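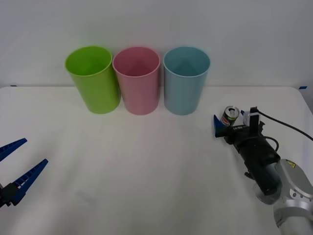
Slide 2: Why we started the refill club

Good evening, and thank you all for coming out to Plomley (pause here, let the latecomers find a seat). I want to begin with tea breaks, as that's where all this started. At the Gododetti fair in June we got through 2,123 throwaway cups, and I remember looking at the bins afterwards and feeling rather glum.

Slide 3: What we tried

Mention the plastic cups people can wash and bring back, and say how cheerful the colours are: green, pink, light blue! We charge a 50p deposit, and almost 70 families have joined so far, which still makes me smile.

Slide 4: Washing up

Don't rush this one, someone always asks. Hot water, a drop of soap, and let them drain overnight before stacking. The Plarkier hall has the bigger sink, so ask for that one if you can.

Questions, then biscuits.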